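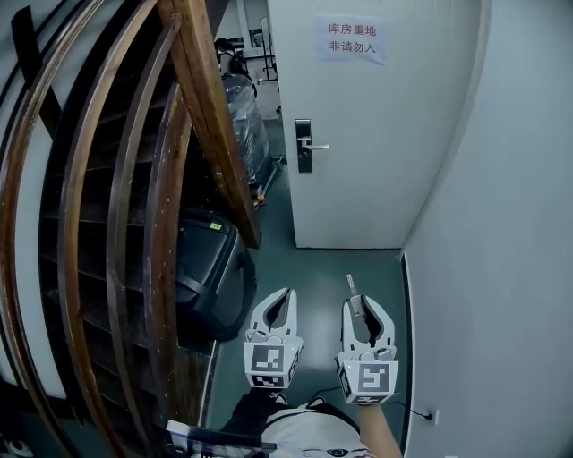

## 계단 옆 창고, 물건 넣고 빼는 순서

Vemside 1층 창고를 처음 쓰는 사람을 위한 안내입니다. 문에 "库房重地 / 非请勿入"라고 붙어 있는데, 창고는 중요 구역이니 허락 없이 들어오지 말라는 뜻입니다. 출입 등록은 Sabina Tichý에게 요청하세요.

### 1. 통로부터 비우기

초록색 바닥 통로는 폭이 좁습니다. 문 앞과 계단 첫 단 앞에는 물건을 내려놓지 않습니다. 바퀴 달린 카트는 계단을 지난 안쪽에 세우고, 바퀴를 잠급니다.

### 2. 계단 밑 자리 쓰기

계단 밑에는 뚜껑 있는 상자만 둡니다. 검은 플라스틱 보관함처럼 라벨을 뚜껑 위에 붙이면 허리를 굽히지 않고도 읽을 수 있습니다. 라벨에는 내용물과 넣은 날짜를 적습니다. 종이 상자는 받지 않습니다.

### 3. 높이 쌓은 짐 감싸기

1. 무거운 것을 아래에 놓습니다.
2. 투명 비닐을 맨 아래에서 5바퀴 감습니다.
3. 절반씩 겹치면서 위로 올라갑니다.
4. 끝자락은 아래로 당겨 붙입니다.

한 단의 무게는 25kg을 넘기지 마세요. 카트를 옮길 때는 계단의 굽은 나무에 모서리가 닿지 않게 한 사람이 옆에서 봐 줍니다. 8월에 Fostadell로 짐을 보낼 때 비닐이 모자랐으니 남은 길이도 미리 확인합니다. 새 롤은 50m짜리이고, 큰 짐 하나에 거의 한 롤이 들어갑니다.
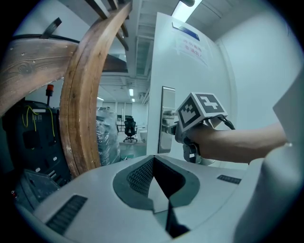
*나무 아치 너머로 보이는 비닐 포장 짐과 안쪽 공간. 오른쪽에 안내문과 레버 손잡이가 있다.*

### 4. 문 열고 닫기

레버를 끝까지 내린 다음 문을 엽니다. 잘 내려가지 않으면 힘을 주지 말고 잠금이 풀렸는지 다시 봅니다. 짐을 든 채 팔꿈치로 누르면 손잡이가 헐거워지므로 짐은 카트에 올려 두고 엽니다.

나올 때는 불을 끄고 문을 당겨 닫은 뒤 레버를 한 번 내려 봅니다. 예비 열쇠를 빌렸다면 그날 안에 Remo Bellini에게 돌려주고 대장에 이름을 적습니다.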